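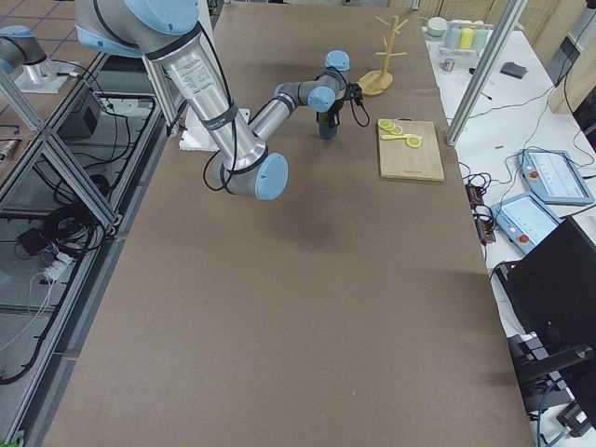
The Second Life of Brown Paper

Lorraine Kettle buys her paper by the roll, 36 inches wide, and stores it standing up in a closet that used to hold coats. She uses it to draft sewing patterns, to wrap the finished clothes for mailing and, when the roll gets down to the last few feet, to line the drawers in her kitchen.

"I've tried the white stuff," she said. "It shows every mark and it costs more. I went back."

Kraft paper is one of the plainest things a person can buy. Most of it is made from softwood pulp, and the name comes from the German word for strength. The long fibers of pine and spruce are what give it that strength. The brown color is what the pulp looks like when it has not been bleached. Mills turn it into grocery bags, cement sacks and the outer layers of cardboard boxes, and a small share ends up on rolls sold to shops, schools and people like Kettle.

That small share has been growing in Bemeneck, where the old feed store on the river road now sells little else. Yolandi Ntuli took over the building from her uncle and kept his name for it, Nkuna Supply. He sold seed, twine and fencing. The paper was a side item, kept behind the counter for wrapping knives and chain. When the feed business moved out to the highway, customers kept coming in for the rolls.

Last year the store sold 1,186 of them. Ntuli knows the number because she cut the shipping labels herself.

Her customers fall into a few groups. Restaurants cover their tables with it and leave out crayons. House painters put it on floors, where it lies flatter than a drop cloth and does not slide as much on wood. Schools buy it in February, when the art rooms start to run low and the budget for the year is mostly spent. Then there are the gardeners, who lay it down under mulch to hold back weeds and let it rot.

The weight is the thing most people get wrong. Kraft paper is sold in the United States by basis weight, given in pounds, and the number on the label tells you how heavy the sheet is, not how heavy the roll is. A 30-pound paper is thin and folds easily. It is good for stuffing boxes. A 40-pound paper is the usual choice for wrapping and for tables. At 60 pounds and up the paper starts to fight back when you crease it, and it will hold up under boots.

"Somebody will call and ask for a 40-pound roll and they want to know if they can lift it," Ntuli said. "I tell them to bring a friend anyway."

Covering a table well takes a little practice. Ntuli tells people to cut the sheet long, lay it with the curl facing down and leave it overnight with books on the corners. By morning most of the curl is gone. Tape goes on the underside of the table. If the top is wider than the roll, the sheets should overlap by 2 inches, with the seam running the long way so that sleeves do not catch on it.

Coated paper is another matter. Some rolls have a thin layer of plastic or wax on one side to keep out grease. They work fine for a fish fry, but they do not belong in the garden, and many recycling programs will not take them. Plain kraft can usually go in with the cardboard if it is clean and dry. Food stains are best sent to the compost pile.

Price is harder to plan for. Ntuli gets most of her stock from a converter called Orero, which buys big parent rolls from the mills and cuts them down. When box makers are busy, the small cutters wait. She has had orders come 10 weeks late, and she has learned to keep extra in the loft where her uncle stored seed. The loft is dry, and paper needs that. A damp roll swells at the ends and never runs straight again.

She thought about adding printed papers two years ago, and got as far as ordering samples from a company named Dreka. They had leaves on them, and a plaid. The samples are still in a drawer.

Kettle, who drives in every couple of months, has no use for plaid either. She needs to see a pencil line. On her last trip she bought three rolls of the 40-pound and a box of tape, and put them in the back seat with the seat belt across.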